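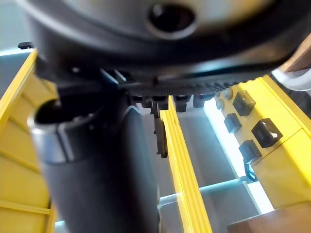 Onis wrote back to the last update asking why the footpath money is only half spent when the season is nearly over. Fair question. Short answer, the culvert. Long answer below.

Standutbridge Riverside Path, progress report, 13th September

Where we are
Upper section finished in August. 38 meters of new surfacing, edged both sides, handrail up at the steep bit. Lower section not started. The old culvert under the lower section has a crack running most of its length and we can't put stone on top of that. Quartey came out, looked, said replace. Their quote is in the shared folder, second tab.

Money
Still holding the $1,000 contingency. Want to put it toward the culvert, need your OK in writing before we order pipe. Rest of the grant is on track, apart from signs, which came in a little over (Rullar raised thier delivery charge and didn't say until the invoice).

People using it
Counter at the top gate is working again after a battery change. Lost 12 days of numbers, no way to get them back. School walking group has started using the upper section in the mornings. Two complaints re dogs, one re the bench facing the wrong way. Bench will be turned.

Planting
18 alders in along the bank, the rest held at the nursery until the ground softens up. Guards on all of them, deer had a go at the willows last year and we lost most of the row.

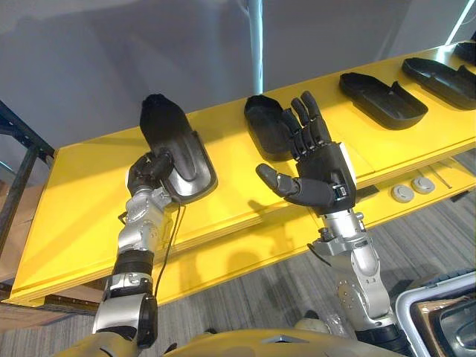

Next steps
Your OK on contingency. Order pipe same day.
Close lower path while culvert is dug out, detour signs are already printed.
Turn the bench.
Updated budget sheet to follow, waiting on one recipt.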